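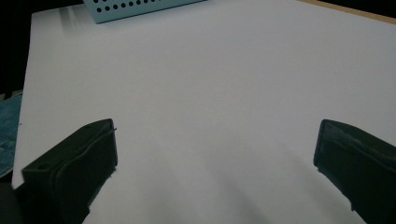 The Gravton paper now charges by the line for a death notice, and a notice of 300 words with a small portrait costs more than the flowers at most funerals. I don't blame the paper for charging. Paper and delivery cost money, and the family notices have kept it alive longer than the car ads did. My complaint is with what the price has done to the writing.

When my aunt died in December, the funeral home in Briggs handed us a form. It had boxes for birth, schooling, marriage, employer, church and survivors. A clerk there turned the boxes into a paragraph and sent it back the same afternoon. Every fact in it was correct. It said she worked 56 years in the family feed store and enjoyed her garden. She did have a garden. She complained about it from April to September and gave most of the squash away to people who didn't want it. The store she loved, and the notice gave it half a sentence.

We rewrote it at her kitchen table. The new version ran long, and my cousin wanted to cut the list of grandchildren to save money. We cut the adjectives instead. Out went "beloved," "cherished" and "devoted," and in their place we put that she kept the store open during the flood and sold on credit to anyone from Virnia who had lost a fence. It came in close to the same price.

I think more families should do this. A notice is often the only thing printed about a person in a whole life, and someone looking up a family name decades from now will find it before they find anything else. They will want to know where she lived, what work she did and who her people were. They will also want one thing she did that her neighbor didn't do.

Some readers say the online memorial pages have solved the problem, with room for 1000 words and as many pictures as you like. I use them and I'm glad of them. But the page for my uncle disappeared when the company that ran it closed, and the clipping from the same week is still in my desk.

The paper could help. It could set a flat price for residents, up to a fair length, and let families spend the words as they see fit. I would pay it, and I would start on my own notice this winter so my children don't have to fill in the form.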